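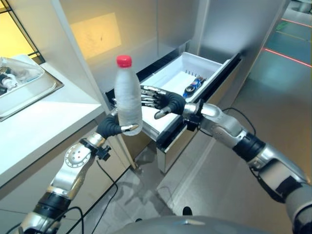

Sandamali Wanigasekara
Service Reliability Coordinator, Sikder Assisted Living Technology

Ticket 2622: Refrigerator drawer task, intermittent failure to complete
Status: Open, under observation
Priority: Normal
Reported by: Jamila Amarasinghe, Dillton residential trial
Log opened: 2026-05-17

Summary of report

The Dillton site reports that the unit does not reliably complete the beverage task in the lower refrigerator drawer. The task requires one hand to hold the bottle upright while the other works inside the drawer. The reporter asks whether the chore may be listed as available to residents in the December service catalogue.

Conditions at the time of the fault

Drawer fully open. Contents at the point of interest: one plastic water bottle with a red screw cap, held in the left hand, and one Pepsi can lying on its side toward the back. The right hand was inside the drawer near the front edge. Software was the current Broder release, with no local modifications.

Entry 1, J. Amarasinghe

The unit was instructed to stow the bottle and then stand the can upright. Of 269 logged attempts across the trial period, the bottle portion accounts for few of the stoppages. Most are recorded against the can. When the can rolls, the planner discards its grasp and begins again, and a single attempt may then take up to 7 minutes. A resident would close the drawer and walk away well before that.

Entry 2, M. Barua, Controls

Logs reviewed. No joint faults and no communication errors. The stoppages correspond to a timeout in the Zokness grasp module, which treats a moving object as a new object. Please confirm whether the same behaviour occurs outside the refrigerator, so that we can exclude reflections from the stainless-steel door.

Entry 3, J. Amarasinghe

Confirmed on the small-parts task, where the unit works close to a white holder fitted with a row of metal clips. The work is stationary and the timeout did not occur. The difficulty there is clearance, as the fingers are bulky in relation to the spacing of the clips and block the wrist view of the end position. 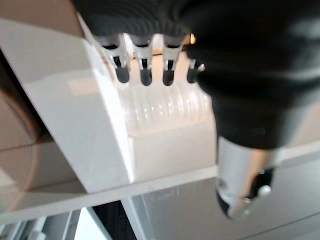 Figure 2. Wrist view at the clip holder, gripper at right.

Entry 4, M. Barua, Controls

Noted. These are to be treated as separate faults. The clearance matter has been moved to its own ticket and assigned to Anwara Talukder. For the drawer, please apply the following interim settings:

Set object persistence to 5 seconds.
Disable automatic regrasp for cylindrical items lying on their side.
Return control to the operator after the second timeout.

Entry 5, F. Wanigasekara, Trial Governance

In response to the catalogue question, the drawer chore is not to be offered as an unattended service at this stage. Retrieval of an upright bottle may continue under supervision. The organisation's position remains that a household chore is considered available when a resident can request it and leave the room. The drawer chore does not yet meet that definition.

Outstanding actions

J. Amarasinghe to repeat the drawer trial with the interim settings and attach the logs.
M. Barua to raise the timeout behaviour with the Zokness maintainers.
Catalogue wording to be held until both items are closed.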